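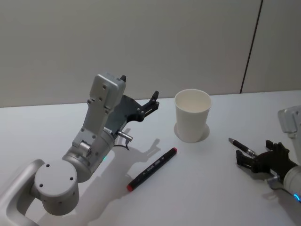 4.2 Two-arm pen and marker placement

Setup is the same table as in 4.1. One paper cup, one marker, one pen, two arms. The goal is both writing tools in the cup, any order. We collected 553 demonstrations at the Porkdale site with the Kiterent controller, then trained one policy on head, chest and wrist views together. No per-arm tuning.

The right arm goes first in most of the data. It has to turn the pen over the rim without knocking the cup, so the left arm is held back until the pen is let go. We call this the wait rule. Early versions did not have it and the arms got in each others way.

Figure 6. Pen held by the right gripper, left gripper open, cup between the two arms.
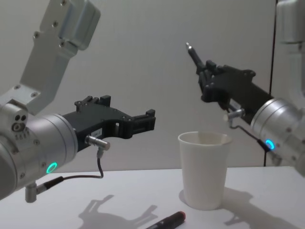

Toon Schouten objected at the Ivthorpe review that a wait rule is just a script with extra steps, and that the policy should learn the order by itself. Fair point. We reran with the rule removed and 4 times the training steps. The cup got tipped more often, mostly by the left arm coming in early. So the rule stays for now – see 4.4 for a softer version.

The marker is the harder part. It lies flat, and the gripper has to come down with one finger on each side of the barrel before closing. Small heading errors matter a lot at this point.

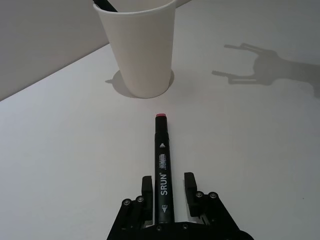
Wrist views helped most in that last stretch. With the head view only, the policy would close too soon or off to one side, and the marker rolled. Adding the wrist stream fixed most of it. Chest view made little diference on its own but did no harm.

We also moved the marker start pose by up to 12 cm between trials. Angle was left free.

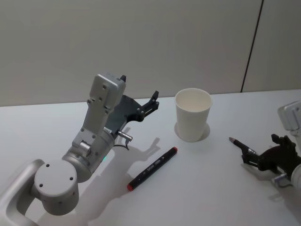
Failures in the moved-marker trials were mainly bad grasps, then rim hits. Pen drops were rare. We did not test other cups, the Verhoeven baseline uses a heavier one and the numbers can not be compared directly. Full results per start pose are in the appendix.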